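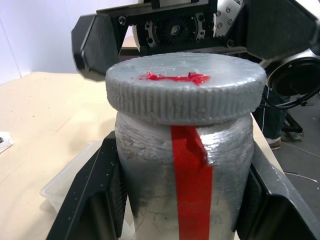 Wir suchen Leute, die Deckel aufmachen. Mehr steckt im Kern nicht dahinter, auch wenn der Antrag, mit dem wir uns die Räume gesichert haben, deutlich länger ausgefallen ist. Das Projekt heißt Wihongi, wird von der Werkstatt Rusterik betrieben und beschäftigt sich mit der Frage, warum manche Gefäße im Haushalt bereitwillig aufgehen und andere erst, wenn jemand mit dem Messerrücken draufschlägt. Unsere Sammlung umfasst 261 Stück, vom Senfglas bis zur Cremedose, und fast jedes davon hat inzwischen einen Ruf. Das silbergraue Gefäß mit dem breiten Deckel zum Beispiel ist im Haus recht beliebt: Der Deckel steht ordentlich über, der Rand ist rundum dicht gerippt, und wer es zum ersten Mal sieht, fragt zuverlässig nach dem roten Klebeband, das quer über den Deckel und vorne am Gefäß herunter klebt. Die Antwort gibt es beim ersten Termin. Irgendetwas müssen wir Ihnen ja bieten.

Teilnehmende gesucht: Öffnen, Schließen, Fluchen (in Maßen)

Worum es geht

Wer jemals um Mitternacht vor einem Gurkenglas stand, weiß, dass Verpackungen Charakter haben. Uns interessiert, wie Hände damit umgehen: wo Sie anfassen, ob Sie das Gefäß an den Bauch klemmen, ob Sie den Deckel drehen oder das Gefäß, und ab wann Sie anfangen, in der Küchenschublade nach Werkzeug zu suchen. Die Schublade gibt es bei uns tatsächlich. Sie enthält ein Geschirrtuch, einen Löffel, ein breites Gummiband und einen Glasöffner, den wir für wenig Geld gekauft haben und der sein Geld nicht wert war. Alles darf benutzt werden.

Aus den Ergebnissen entsteht Stirnulel, eine Reihe nachfüllbarer Vorratsgefäße, die man auch mit nassen, kleinen, müden oder schmerzenden Händen aufbekommen soll. Der Name stand fest, bevor das erste Gefäß fertig war. Vorschläge für einen besseren nehmen wir entgegen und heften sie ab.

Wen wir suchen

Erwachsene ab 18 Jahren mit mindestens einer Hand. Das ist ernst gemeint: Einhändiges Öffnen ist ein eigener Teil der Untersuchung, und wir haben davon bisher viel zu wenig gesehen. Willkommen sind ausdrücklich auch Menschen mit Rheuma, Arthrose, Zittern oder verminderter Griffkraft, Menschen, die einen Rollstuhl nutzen, und Menschen, die schlecht sehen. Der Tisch lässt sich in der Höhe verstellen und die Beleuchtung ebenfalls, letztere allerdings nur von sehr hell auf hell.

Ebenso brauchen wir Leute, die der Meinung sind, sie bekämen alles auf. Von ihnen haben wir schon einige Anmeldungen. Wir freuen uns auf jeden weiteren und halten die Spezialabteilung bereit (Honig, kandiert, drei Jahre alt).

Nicht teilnehmen können Personen mit frischen Verletzungen oder Operationen an Hand, Handgelenk oder Schulter sowie Personen, die beruflich Verschlüsse konstruieren. Letztere dürfen uns aber gern schreiben. Wir hätten da ein paar Fragen.

Was Sie bei uns tun

Sie kommen zu zwei Terminen. Beim ersten messen wir Ihre Handspanne und Ihre Griffkraft, danach öffnen und schließen Sie nacheinander verschiedene Gefäße. Sie sagen dazu, was Sie denken. Wenn Sie nichts denken, ist das auch in Ordnung, bitte sagen Sie es dann trotzdem, sonst sitzt jemand von uns mit gezücktem Stift daneben und wartet.

Beim zweiten Termin geht es um das Erkennen. Eine Reihe von Gefäßen steht auf dem Tisch, manche glatt, manche rau, manche mit einem farbigen Streifen, manche ohne jede Beschriftung, und Sie sollen herausfinden, wie man sie aufmacht, ohne dass Ihnen jemand hilft. Klingt einfach. Wir haben erlebt, wie erwachsene Menschen mit Hochschulabschluss versucht haben, einen Stülpdeckel abzuschrauben, und waren am Ende selbst nicht mehr sicher, wie herum es richtig ist.

Beide Termine finden im Raum Sakura statt. Der Raum heißt so, weil jemand vor unserer Zeit eine Tapete mit Kirschblüten ausgesucht hat. Von der Tapete ist noch eine Wand übrig, der Name ist geblieben.

Zwischen den Terminen geben wir Ihnen ein Heft mit nach Hause. Darin notieren Sie bitte, welche Deckel Ihnen im Alltag Ärger machen und wie die Sache ausging. Zeichnungen sind erlaubt. Fotos von Scherben auch, sofern sich niemand verletzt hat.

Was Sie davon haben

Sie erhalten 100 Euro Aufwandsentschädigung, ausgezahlt nach dem zweiten Termin. Wer nach dem ersten aussteigt, bekommt die Hälfte, und zwar ohne Rückfragen. Fahrkarten für den Nahverkehr erstatten wir gegen Vorlage. Kaffee, Tee und Wasser stehen bereit, die Keksdose ebenfalls. Die Keksdose gehört nicht zur Untersuchung. Dass sie so schwer aufgeht, ist uns ein wenig peinlich, aber sie war ein Geschenk.

Auf Wunsch schicken wir Ihnen nach Abschluss eine Zusammenfassung der Ergebnisse. Sie wird kurz sein und Diagramme enthalten. Ein fertiges Stirnulel-Gefäß können wir Ihnen nicht versprechen, weil es noch keines gibt, das wir ohne Bauchschmerzen aus der Hand geben würden.

Was Sie mitbringen sollten

Ihre Brille, falls Sie eine tragen. Ringe und Armbanduhren legen Sie vor der Messung bitte ab, dafür steht eine offene Schale bereit. (Offen. Wir haben dazugelernt.) Kommen Sie in Kleidung, die einen Spritzer Gurkenwasser verzeiht. Handcreme bitte erst hinterher, sie verfälscht die Messung und macht die Deckel für alle, die nach Ihnen kommen, unnötig spannend.

Gern dürfen Sie einen eigenen Problemfall mitbringen, also ein Gefäß, das bei Ihnen seit Längerem ungeöffnet im Schrank steht. Bitte nur haltbare Inhalte und nichts, was sich wölbt. Wir geben uns Mühe, können aber keine Haftung dafür übernehmen, dass es danach aufgeht oder dass Sie den Inhalt noch wollen.

Termine und Anmeldung

Die Untersuchung läuft bis Ende Juni, Termine gibt es vormittags und am frühen Abend. Anmelden können Sie sich über das Formular auf dieser Seite oder per Postkarte an die Werkstatt, Stichwort »Wihongi«. Schreiben Sie bitte dazu, ob Sie rechts- oder linkshändig sind, wann Sie gut können und ob wir am Eingang oder am Arbeitsplatz etwas für Sie vorbereiten sollen. Der Zugang ist stufenlos – die Eingangstür allerdings klemmt, bitte kräftig drücken oder klingeln. Ja, das ist uns auch aufgefallen.

Sie bekommen von uns eine Bestätigung mit zwei Terminvorschlägen. Passt keiner, suchen wir weiter. Wenn Sie sich krank fühlen, bleiben Sie zu Hause und melden sich kurz, wir verschieben dann. Im Raum halten wir Abstand und tragen Maske, gelüftet wird vor jedem Termin, und die Gefäße werden nach jedem Durchgang gereinigt. Auch die hässlichen.

Was mit Ihren Daten passiert

Ihre Angaben werden unter einer Nummer gespeichert, der Name liegt getrennt davon in einem abgeschlossenen Schrank. Während der Termine machen wir Aufnahmen von Händen und Unterarmen sowie Tonaufnahmen. Gesichter brauchen wir nicht, auch wenn sie beim Honigglas sehenswert wären. Sie können Ihre Einwilligung jederzeit zurückziehen, dann löschen wir alles, was sich Ihnen noch zuordnen lässt. Welche Kraftausdrücke gefallen sind, werten wir nicht aus. Wir zählen nur die Pausen davor.

Noch Fragen? Das Telefon der Werkstatt ist vormittags besetzt. Falls es lange klingelt, hat vermutlich gerade jemand beide Hände an einem Deckel – bitte einfach noch einmal versuchen.

Werkstatt Rusterik, Projekt Wihongi
Stand der Ausschreibung: 15. März 2021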